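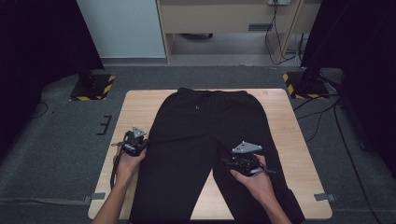 Life & Style > Features > The Way We Dress

The long reign of the elasticated waist

I own one pair of trousers with a zip. They live at the back of the wardrobe with a hotel sewing kit and a tie, and they come out for funerals and for the sort of bank appointment that feels like one. Everything else I put my legs into is held up by elastic, string or optimism.

It wasn't always so. My father wore a belt to mow the lawn. He wore it on the beach at Posside, over shorts, with his shirt tucked in, and if you had offered him a drawstring he would have assumed you wanted him to close a bag of laundry with it. Comfort was for pyjamas, and pyjamas were for people who were asleep or in hospital.

The drawstring is, of course, far older than the zip. People were tying their clothes on with cord long before anybody thought of little metal teeth, and the zip only found its way into ordinary trousers in the last century. So we have gone back to something, which makes me feel better about wearing it to the office.

Ji-hoon Choo has been altering trousers above a bakery in Grostska for longer than she cares to say. When I climbed the stairs to see her she was unpicking a hem and did not stop.

"Men used to come in and lie about their waist," she said. "They would say 32 and breathe in. Now they don't know their size at all. I ask and they say medium."

Her trade in waistbands has all but gone. What she gets now is lost strings. One end slips inside the channel in the wash, the owner goes after it with a finger, and by the time the trousers reach her the cord is bunched up somewhere near the left hip. She fishes it out with a safety pin, ties a knot in each end and charges less than the price of the loaf downstairs. A few customers, she told me, bring the same pair every August before they go on holiday.

I asked what she thought of the garments themselves. She held up a pair by the waistband, let go with one hand, and watched them sag.

"They forgive everything," she said. It did not sound like praise.

There is money in forgiveness. Khoo, which used to sell suits to men who were about to be promoted, now gives over its ground floor to what the sign calls Soft Tailoring. I went in and counted, for the purposes of this article, 657 pairs of trousers on the rails, and found a proper fly on 3 of them. The assistant followed me for most of this and finally asked if I was from the council.

Soft Tailoring turns out to mean tracksuit bottoms with a crease. The crease is stitched in, so that it survives the sofa. There are pockets at the back, though one pair I tried had only the outlines of pockets, sewn on for the look of the thing, and I spent a foolish minute trying to put my wallet in one. They cost a great deal more than anything my father ever belted, and I have to report that I bought them.

I wore them to dinner in Tanov with two old friends, both of whom had made the same decision. We compared waistbands before the bread came. One had the string on the outside, tied in a bow. The other had tucked his in, for formality. We ate 3 courses and nobody undid anything, a thing I can't say of any dinner we had in our thirties.

Does it matter? My daughter, who is nineteen, has started wearing enormous stiff jeans with buttons where the zip should be. They take her an age to get into and she walks in them like a deep-sea diver. I asked if they were comfortable and she looked at me with real pity.

"That's not what they're for," she said.

My father would have liked them very much. He would have wanted to know where her belt was.

Filed under: Menswear, Mending, Opinion

Contact the features desk | © 2023 All rights reserved | Back to top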